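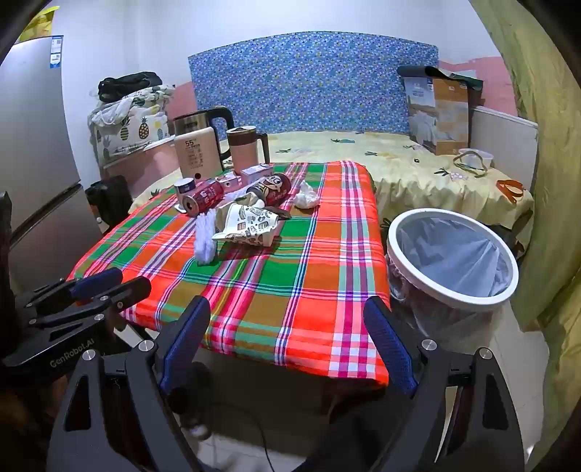
# How Long Does a Sourdough Starter Remember Its Flour?

Final report, Food Science Elective
Solveig Boström, with Loretta Sorensen (advisor)

## Where the question came from

My grandmother in Undport keeps a rye starter that she swears tastes like rye no matter what you feed it. My aunt, who has a wheat starter in the same kitchen, says that's nonsense. I have listened to them argue over this since I was little, so when we were told to pick a project I already had mine!

The question I ended up with: if you take a rye starter and feed it only white flour, how many days does it take to behave like a starter that has been on white flour all along? By "behave" I mean how high it rises, how fast it gets there, and how sour it is.

## Setup

I split one rye starter into two jars. Jar R stayed on rye. Jar W went over to plain white flour on day one. A third jar, called Old White, came from my aunt and had been on white flour for years.

Every feeding was the same: I kept a little of the old starter, then added equal weights of flour and water. The jars sat on a shelf above the fridge, where it stays warm and pretty even. I marked the level with a rubber band right after feeding and checked it every hour in the evening, plus once before school. For sourness I used pH strips, and for smell and taste I used my family, who were very patient about it.

I baked with each jar every weekend, using the same white dough recipe with 200 grams of starter, so that the flour in the loaf wouldn't give the answer away.

## What happened

Jar W went nearly flat in the first 2 days. I had read that a starter can sulk after a flour change, but it was still a shock to open the cupboard and see the level right where I left it. I wanted to throw in a spoonful of rye to help it along, and Loretta told me to leave it alone and write down what I saw. By the end of the first week it was rising again, slower than Old White but to almost the same height.

The smell was my favorite part. Jar R smelled like apples and wet hay the whole time. Jar W started there, then went through a nail polish stage (awful), then settled into something like plain yogurt. Old White has always smelled like yogurt, so for me that was the moment it "turned."

The rise times for W and Old White matched within an hour after 3 weeks and stayed close from then on. The pH strips were less useful than I hoped. They only show steps of half a unit, and all three jars landed on the same color most evenings.

## The bread

Blind tasting went on at the kitchen table with slices on numbered plates. In the first weekend everyone could pick the W loaf out from the Old White loaf. By the fourth weekend the guesses were all over the place, and my aunt picked the R loaf as her own starter, which she would like left out of this report.

The tallest loaf of the whole project came from Jar R. I had expected the white starters to win easily in a white dough. Rye flour carries more of the minerals and enzymes from the outer grain, and I think that kept R livelier between feedings, but one kitchen isn't enough to say.

## Problems

- I missed one morning check and filled it in with a dash.
- The shelf got colder in October when the heating schedule changed, so the last readings are a bit slow for all three jars.
- My tasters knew what the project was about, even if they didn't know the plates.

## Next time

I'd borrow a real pH meter and run the switch in the other direction too, white to rye. I'd also like two jars of each kind, in case one just has a bad week. Jar W is still going, and I gave half of it to my grandmother, who has put it back on rye.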